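问答社区 > 设备与自动化 > 采购与预算

双臂机器人做小家具组装，第一年预算该怎么列？

提问者：Wagner Pimentel
标签：双臂 预算 夹具 租赁

我们做的是小件家具的组装和返修，塑料方凳、塑料小桌这类，量不大，款式换得勤。老板想明年上一套双臂，让我先交一份第一年的预算，九月要过会。

目前手上有两份报价。一份是Jorneck的整套，双臂加底座加两副夹爪，含安装调试，不含培训。另一份是Flutik的，只有手臂和控制器，夹爪自己配，单价低不少，但是交货期写的是12周。

我担心的不是手臂的价格，这个报价单上写得清楚。担心的是后面零零碎碎的东西，上次买贴标机，配件和改线的钱加起来超了预算一大截，被财务问了很久。
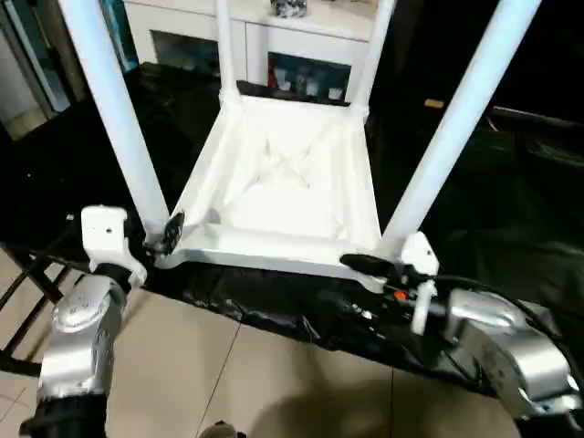 工件都是白色注塑件，底面有加强筋，边沿不厚，夹重了怕留印子。台面我们打算铺一层东西防刮，具体用什么还没定。

想问三件事：
1. 除了手臂本体，第一年还要列哪些项？
2. 夹爪是随整套买还是单独买？
3. 要不要先租一段时间再决定？

预算表的格式不用管，我自己会做，主要是怕漏项。

3个回答

回答者：Frøydis Lunde（已采纳）

我们去年做过差不多的事，装的是带圆腿的塑料小桌，桌框四角有圆孔，桌腿插进去。按你的三个问题说。

先说漏项。我当时漏掉的有这些，你对一下：

夹爪指垫。这个是耗材，单独列一行，不要并到夹爪里。白色件对指垫要求高，脏了就在工件上留黑印，换得比厂家手册写的勤。

备用线缆。夹爪线从手腕上绕过去，来回弯，我们第一年就换过。线本身不贵，缺货等着才贵，所以开机前就该有一套放在柜子里。

台面和覆盖物。台子要稳，高度要和手臂底座配。覆盖物我们试过塑料膜，便宜，但是会起皱反光，如果你们要用视觉定位，先拿样布试一下再批量买。

安全改造。围栏或者区域扫描，看你们的风险评估结果。这一项Jorneck的报价里通常不带，你去问一句，让他们书面答复。

人工。很多人的预算里没有这一行。头三个月基本要有一个人全职盯着，换款的时候也要人重新调。按你们自己的工资算进去。 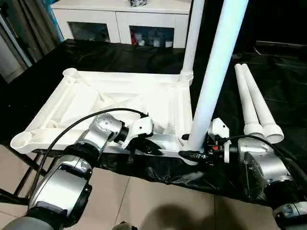 设备与自动化版 · 采购预算小组整理

再说夹爪。插腿这种动作，一边要按住桌框，另一边要夹着腿对孔，两只手干的活不一样，两副一模一样的夹爪未必合适。我们最后是一副用标配，一副另外做的指头。所以我倾向于单独买，或者跟整套的供应商谈，其中一副换成可以换指头的型号，差价写进合同。

要看的参数主要是开口行程和夹持力能不能调小。拿你们最粗的腿和最薄的边沿去量，把尺寸发给供应商，让他们用你们的工件夹一遍再下单。

租不租的问题，我们没租，直接买的，所以没有发言权，让别人说。

最后，预备金我留了12%，用完了，没有剩。你们款式多，可以再往上提一点，看财务能不能接受。

补充：交货期那12周要问清楚是从签合同算还是从收到定金算，我们吃过这个亏。

回答者：Rawiri Brunton

租过。从Sotomayor租的，双臂带控制器，按月付，押金另算。

租的好处是可以拿自己的工件跑，演示用的方块说明不了问题。不好的地方是租来的设备不让改，夹爪接口也不让动，我们想装自己做的指头，来回沟通了很久才同意。运输和保险也是租方出，这两项记得写进预算。

我的做法是，先把工序拆开，列出每一步要几只手、要夹哪里、要多大空间，然后只租够验证最难那一步的时间。你们最难的应该是腿进孔那一步，别的先不用管。桌腿比较长，竖起来以后手臂还要绕开已经装好的那根，这个空间要在租之前就算，上方有没有灯和管线也要量。

租金能不能抵购机款，各家不一样，签之前问。

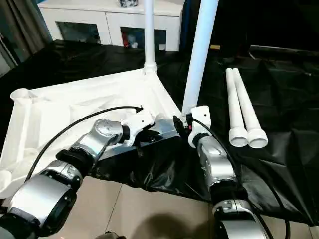
回答者：Dalva Camargo

买便宜的那个就行，夹爪网上配。我们用的Anodmont的，没什么问题。

评论

Wagner Pimentel：谢谢Frøydis，指垫和人工这两行我确实没列。请问另外做的指头是自己画图还是供应商做的？

Frøydis Lunde：自己画的，外面加工，改了2版。图纸和改版的费用也要列，刚才忘了写。

Myroslav Sirko：Dalva你们装的是什么件？Anodmont的夹爪有好几种，不说型号没法参考。

Dalva Camargo：纸盒。

Myroslav Sirko：那和注塑件不太一样，楼主还是先试夹。

Wagner Pimentel：明白。准备先问Sotomayor租期和保险，预算表里租和买各列一栏，两栏都带上线缆和指垫。上方空间明天上午去量。

相关问题
小批量换款，夹具费用怎么摊到单件
双臂工作台的高度怎么定
租赁设备的保险由谁投保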